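Carros > Acessórios > Avaliações

12 de março de 2020, por Emiliano Zavala
Leitura: 2 minutos

Comprei o compressor portátil Sakport para encher os pneus do meu carro, um sedã já com alguns anos. Liga-se à tomada de 12 V do painel e o cabo chega bem às rodas de trás, coisa que no meu aparelho antigo não acontecia.

Usei-o pela primeira vez em agosto, antes de uma viagem de 700 quilómetros até à casa da minha cunhada. O pneu dianteiro direito estava baixo e demorou dois minutos a voltar à pressão certa. O visor lê-se bem de dia. De noite é um pouco fraco, e a luz lateral ilumina mais o chão do que a válvula.

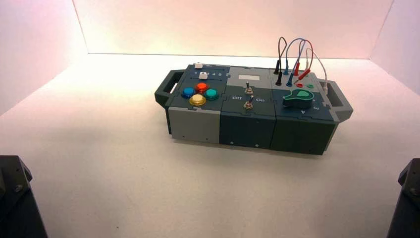
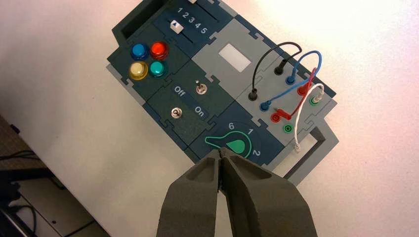 Pode encher um pneu completamente vazio?
Consegue, mas são precisos 13 minutos num pneu de tamanho médio, e o fabricante pede para deixar o motor do carro ligado durante esse tempo.

O barulho é forte. A minha vizinha Lucero abriu a janela para perguntar se eu estava a cortar a relva. Também não gostei do saco, que tem um fecho muito fino e já começa a prender num canto. A mangueira, pelo contrário, parece-me bem feita e enrosca sem perder ar.

Pelo preço, fico contente com a compra. Quem tem uma carrinha grande talvez deva ver o modelo maior da Hesthorpe, que ainda não experimentei.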